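第四章 怎样读一条旧书著录

学习目标
读完本章,学生应当能够看懂书商目录里一条完整的著录,能够区分“版”和“印次”,并且能够说明一本书的来历怎样影响它的价格。

4.1 从一条目录开始

我第一次认真读旧书目录,是在 Platbridge 的一家小书店。店主 Fergal Ó Riain 给我一本薄薄的册子,里面收了 200 种书,每一种只有四五行字。我当时的语言还不够好,以为把生词查完就可以明白。查完以后,我仍然不知道这些书是什么样子。

请看册子里的一条:

“Ní Mhurchú 诗集,初版,第二印次。八开本,原布面装订,书脊略褪色,前扉页有铅笔签名,无护封。内文干净。限印 900 册。”

这一条里面有六种信息:作者和书名、版次、开本、装订、品相、印数。书商写的顺序不是随便的。前面的部分说明“这是哪一种书”,后面的部分说明“这是哪一本书”。同一版的书可以有几百本,但是有这个铅笔签名的只有一本。学生常常把这两个层次混在一起,所以本章会反复回到这个区别。

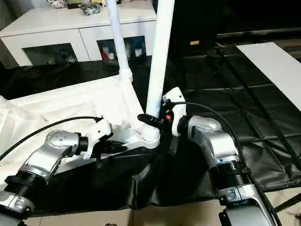 4.2 版与印次

“版”是指用同一次排字印出来的全部书。“印次”是指在同一版之内,某一次上机印刷的那一批。如果出版社先印了一批,卖完以后用同样的版再印一批,那么第二批仍然属于初版,但是它是第二印次。收藏的人说“初版”的时候,通常想说的是“初版第一印次”。目录里只写“初版”两个字,读者应该写信去问。

版权页不一定可靠。Horkard 出版社早年的书在版权页上只有年份,没有印次。要判断印次,必须看别的地方,例如书末的广告页、封面布的颜色,或者某一页上后来改正的错字。这些地方叫做“识别点”。一个识别点最好有两种以上的证据支持,单独一个错字有时候会骗人。

4.3 品相用语

品相的词看起来很普通,其实在行业里有比较固定的意思。下面是常见的几个:

极佳:接近出版时的状态,没有可以指出的缺点。
佳:有轻微的使用痕迹,结构牢固。
尚可:有明显磨损,但是页数完整。
阅读本:可以读,外观不作保证。

请注意,“佳”在目录里并不是很高的评价。Raphaël Fleury 在他的讲课笔记中建议,初学者看到“佳”的时候,先想象一本被三个人读过的书。 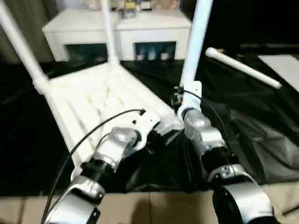 描述品相还有一个困难,就是书必须从几个方向看。书商习惯先看封面和书脊,然后打开前后扉页,最后把书翻过来,检查下边缘和底部的书角。底部受的重量最多,损坏也常常从那里开始。看别的物品也是同样的道理:一把白色塑料椅子平时给人看到的是座面的正面,把它背朝下放倒在铺着黑布的桌上,几条长长的白色管状椅腿就露出来了,座面上一格一格的凸筋也可以从另外的角度看。所以写著录之前,请不要只让书正面朝上放着。

4.4 来历

一本书以前属于谁,叫做“来历”。证据可以是藏书票、签名、题词、图书馆印章,也可以是夹在书里的信。来历的证据要分成两类:跟书固定在一起的,和可以分开的。藏书票贴在前环衬上,比较难伪装;一张夹在书里的名片,任何人都可以放进去。

题词要抄写全文,不要翻译,不要改正拼写。Samik 拍卖行的一份旧目录把题词中的日期“3月7日,星期四”省略了,后来的研究者花了很多时间才重新确定这本书是哪一年送出的。一个完整的日期有时候比一个漂亮的签名更有用。

有来历的书不一定更贵。一个不认识的人在 1 页上写满自己的名字,买家多半会要求减价。如果这个人跟作者有通信,情况就不同了,但是书商需要把通信的根据写出来。

4.5 价格的初步练习

假设有三本同样的小说,都是初版第一印次。第一本没有护封,标价 30 镑。第二本有护封,书脊处有小裂口,标价 75 镑。第三本没有护封,但是有作者给印刷工人的题词,标价 200 镑。请在课前写出你认为合理的解释,每一本不超过五句话。写的时候要使用 4.3 节的用语,并且注明哪些信息属于整个版,哪些信息只属于这一本。

下一节讨论护封。护封是纸做的,很容易丢失,早期的读者常常买书当天就把它扔掉。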